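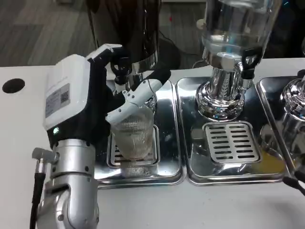
Drinks counter at the Zustari open day, first station on the left as you come in.

Spent Tuesday afternoon at the Zustari open day in Plallovholm. Posting my notes here in case anyone from the Nollthorpe group is thinking of going to the next one. I had two hours before my train, so I skipped the talks and stayed with the demos.

The setup at this station is simple. Drink dispensers on a white counter, the self-serve kind you get at a hotel breakfast, each on its own steel drip tray. The arms and hands are Zustari's. The dispensers are ordinary catering stock and have not been modified. I asked.

Etelka Bodnár was running the station. She said they picked drinks because everyone who walks in already knows what a good pour looks like, so she doesn't have to explain the task before people start having opinions about it.

The dark one has a black lever tap over a chrome spout. The cup has to end up under the spout, on the grate, and the fingers can't be in the way of the lever. Sounds easy. Etelka said the approach angle took her team longer than the grip did.

On grip: ribbed clear cups are what the caterer sends, so that's what they work with. Thin cups buckle if you squeeze and slide if you don't. They went through a carton of 1,000 this spring, mostly on practice with water. 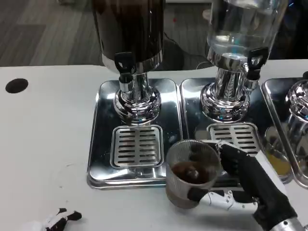
and the other half of the job is moving a cup once there's something in it. Etelka's rule for her team is slow start, slow stop, whatever happens in between. She wants the drink to get to the person at the same level it left the tap.

Chathurika Bepari (she came with me, works in hospital catering) asked about cleaning. Good question, longish answer. The trays lift out and go in a dishwasher. Hands get wiped down between sessions. If a glove is on, the glove gets changed.

She also asked what happens if a visitor reaches in. Everything on the counter stops and a person has to restart it. There was a strip of tape on the floor and we were told to stand behind it. Most people did.

Jean Mowat from the visitor desk told me groups are capped at 8 per station. Ours was smaller than that, so we got to ask as much as we liked.

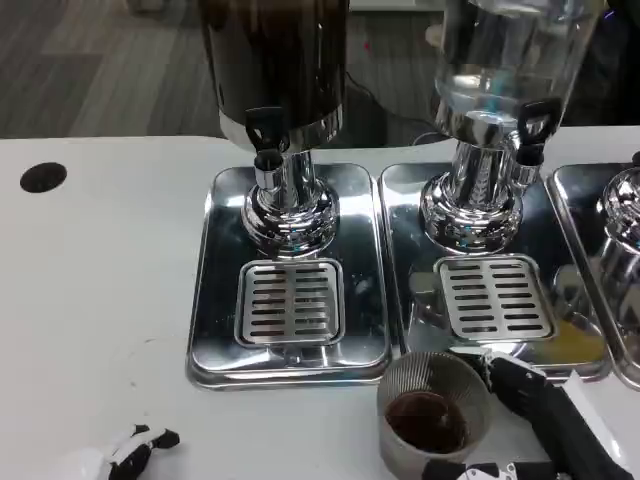

My own interest is in containers, because that is what goes wrong at my work. We run a small packing line and every time a supplier changes a jar, something upstream of me stops. So I wanted to know how they handle a change of cup. They also use a metal mesh one with a dark drink in it, held in a black and white gripper, and to me that is a very different object from a thin clear cup. Different surface, different stiffness. Etelka said they treat a new container as a new job and test it from scratch. I believe that. It's what we should do too, and don't.

Ans Vermeulen gave the short tour afterward. The workshop behind the hall is smaller than I expected - 3 benches and a lot of shelving. No photos allowed back there, which is fair.

Things I didn't get an answer to: what the setup costs, and how long it runs between service visits. Aino Kemppainen is the person to email about both. I have written to her and will add the reply to this thread if I get one.

Practical stuff. Entry is free but you have to book. Parking is behind the building, through the second gate. The first gate is deliveries only and they will send you back around.

Next open day is in June. Chathurika is going again and has two spare seats in the car from Nollthorpe, message me if you want one.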